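The snack table: how we are setting it up this season

The Cunley hall newsletter goes out to 471 households, and after the last issue the most common question was about the snack table. People who had signed up to run it wanted to know what goes on it, who buys it, and what to do with the leftovers. The notes that used to hang inside the pantry door were written for the old kitchen, and half of them no longer apply. What follows replaces them. Please take the old sheet down if you still have a copy on your refrigerator.

When the table opens

The table opens at 6:30 p.m. on event nights and closes at 9. Setup starts at 5:45. Two people can do it comfortably in that time if the shopping was done beforehand. One person can do it too, but should start by 5:30.

For afternoon events the table opens when the doors do. The film afternoons are the exception. For those we hold the snacks until the break so that the wrappers stay out of the main room, where the sound carries badly.

Shopping

We keep a standing order with Flarnard for packaged snacks and soft drinks. It is delivered to the side entrance, and whoever is on the schedule signs for it and puts it on the lower pantry shelves. Check the slip against the boxes before you sign. In July we were short one case of chips and did not notice until the night of the concert, by which time it was too late to get it fixed.

Anything fresh is bought the same day. That means bread, cake, sandwiches and whatever hot or cold dishes are going into foil containers. The limit for fresh food is whatever is written on the envelope in the cash drawer. If you go over it, keep the receipt and leave a note in the drawer with your phone number.

Please do not buy extra serving pieces. We have had several generous additions over the past year and the cupboard over the sink no longer closes properly. If something is broken or missing, write it on the pad and it will be replaced with the same kind.

What we put out

Packaged snacks go in the white rectangular tray. Keep one kind together with its own kind. It looks better, and people stop digging through the whole tray to find what they want. The bags of crispy things take up the most room, so put them in last and let them fill whatever space is left.

Foil containers stay closed until someone asks for one. Stack them in the round basket, with the heavier ones on the bottom. If the contents are different, write on the lids with the marker from the cash drawer. Pen does not work on the lids and tends to poke through.

Bottles go on the clear two-tier rack. It was bought from Fetside to replace the wire one, which leaned. The new rack holds the bottles well but scratches easily, so wash it by hand with the soft cloth and leave it to dry on a towel. It does not go in the dishwasher. The spare bottles stay in the pantry until there is a gap on the rack. Lining up the whole supply on the table makes it crowded, and the drinks warm up.

Bread, cake and sandwiches go in the oval basket. Put a piece or two out at a time and refill from the kitchen. Use the tongs. If the cake is a sticky one, line the basket with a paper napkin first, as the weave is slow to clean and has to be done with a brush.

The cream-colored tray goes in the middle. It starts the evening with nothing in it and is used for making up a person's order. Put what they have asked for on the tray, let them look it over, take payment, and hand it across. This has cut down a great deal on mix-ups, especially when a parent is ordering for several children and changing the order along the way. Wipe the tray between orders if anything has spilled. Do not let it turn into a place to keep loose change or the marker.

Where it all goes

We tried several arrangements last spring and have settled on one. The drinks rack is at the back, in the center, where people can see it from the line and nobody has to reach over it. Packaged snacks are at the back on the left, with the foil containers next to them. The order tray is in the center of the table. The bread basket is to its right, where whoever is serving can get to it with the tongs.

Use the big brown table and leave the top bare. The paper cover we used to tape down tore at the corners and caught on the bottom of the baskets when they were moved. The bare top wipes clean with a damp cloth. If you find rings on it from the bottles, the cream in the blue tub under the sink takes them off.

Push the table far enough from the wall that someone can stand behind it and turn around. Keep the side nearest the fire door clear at all times, including during setup, when boxes tend to pile up there.

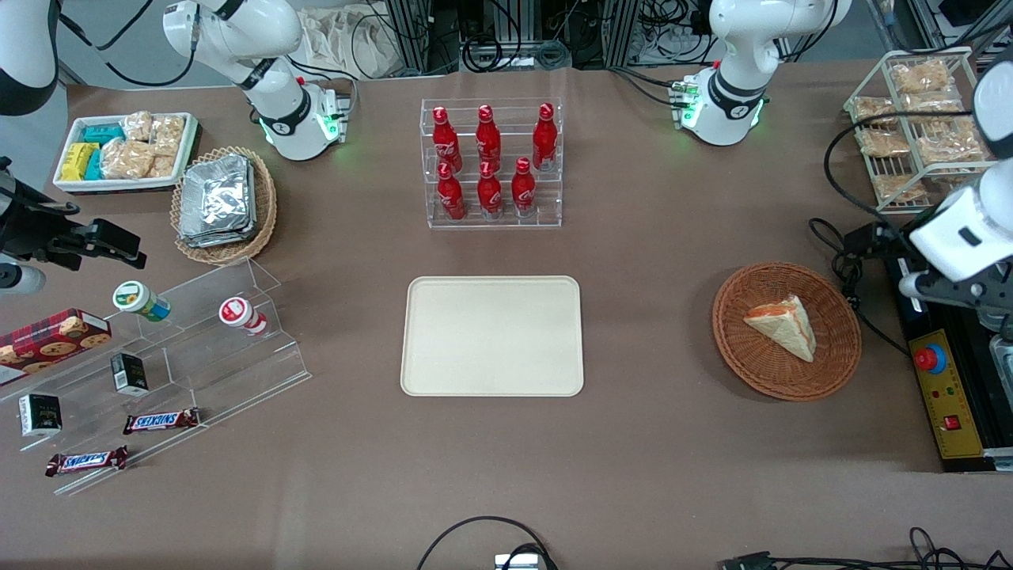 HALL AND KITCHEN

The packaged snacks on the left are sorted with the yellow wrappers at one end, the teal-blue ones beside them, and the clear bags after that. Six bottles of Coca-Cola are out on the rack, three to a tier, and that is the number to start with on an ordinary evening. For the concerts, keep another case ready just inside the pantry door.

A few points have come up since the new arrangement started, and they are answered here to save everyone the phone calls.

Prices. They are on the card in the cash drawer. Stand the card up at the front of the table when you open. The prices are the same as last season except for foil containers, which have gone up by 50 cents.

Change. The float is counted and put in the drawer before each event. Count it again at the end and write the total on the envelope. Do not take money out of the float for shopping, even if you mean to put it back the same evening.

Leftovers. Sealed packages go back on the pantry shelves. Unopened bottles go back in the case. Fresh food does not stay in the building overnight. Take it home, or offer it to the people stacking the chairs. Foil containers that have been out for more than two hours are thrown away, whatever is in them.

Allergies. If a person asks what is in something and the label does not say, tell them you do not know. Keep the packaging from bakery items behind the table until closing so that it can be checked.

Baskets. The two baskets are put away dry. Shake the crumbs out over the trash can, not the sink, which was blocked twice last winter. They hang on the hooks to the left of the pantry door. Please do not stack anything inside them.

Trash and recycling. Bottles are rinsed and go in the recycling bin by the side entrance. Clean foil can go in with them. Foil with food stuck to it goes in the trash.

Paper goods

We have 500 napkins in the pantry, left over from the Major benefit supper. Use those first, even though they have the supper's name printed in the corner. Once they are gone we will go back to the plain ones. Cups are on the shelf above. Put out one sleeve at a time and keep the rest covered.

Signing up

There are 9 dates left on this season's schedule, and 3 of them still need a second person. The sheet is on the board in the front hallway. You can also sign up by calling the hall office between 10 a.m. and noon. If you have not worked the table before, please choose a date where the other name belongs to someone who has. The first evening goes much faster with someone there who knows where the light switch for the pantry is and how the drawer sticks.

If you have to cancel, call the office as early as you can. Crossing your name off the sheet does not reach anyone until the board is next checked.

The spring schedule will be printed in the next issue, along with the price card for the outdoor events.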